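Sorting the dish cupboard (and keeping your favorite bowls in one piece)

I love a dish cupboard day. Put the kettle on, clear a counter, and take out every plate and bowl you own, including the ones you forgot about at the very back! Mine took 2 hours last December and I enjoyed nearly all of it.

Start with a folded towel on the counter so you have somewhere soft to set things down. Wipe each shelf with warm water and a drop of dish soap, then leave the doors open until the wood is completely dry. If you use shelf liner, cut it a little short at the front so it doesn't curl up and catch on the plates.

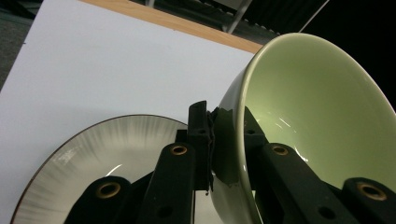
Glazed stoneware is my weakness, and it does need a bit more thought than plain white dinner plates. The unglazed ring underneath is often rough enough to scratch whatever it sits on, so I slip a paper towel or a circle of felt between pieces. I'm fussiest with anything like the round plate with the gray lines fanning out to a thin dark brown rim, where a scuff across the middle would break my heart. Big bowls get their own spot. A heavy bowl on top of a stack of plates is asking for a chip, and you have to lift it off every time you want a plate anyway.

Gray marks on a pale glaze are usually just metal left behind by forks and knives. Make a paste of baking soda and water, rub gently with a soft cloth, rinse, and look again in daylight. Try a small patch first — some glazes are softer than others. If the gray is part of the pattern it isn't going anywhere, so don't keep scrubbing!

Keep stacks low enough to lift with both hands. I put plates of one size together, everyday ones at waist height, serving pieces up top. My old Kramer plate rack now stands inside the cupboard and holds the dinner plates upright (so much easier than digging through a pile). The Putar one I tried before it had slots too narrow for anything with a raised rim, so measure your thickest plate before you buy.

Chipped pieces can go under plant pots or hold keys by the door. I've got one full of clothespins.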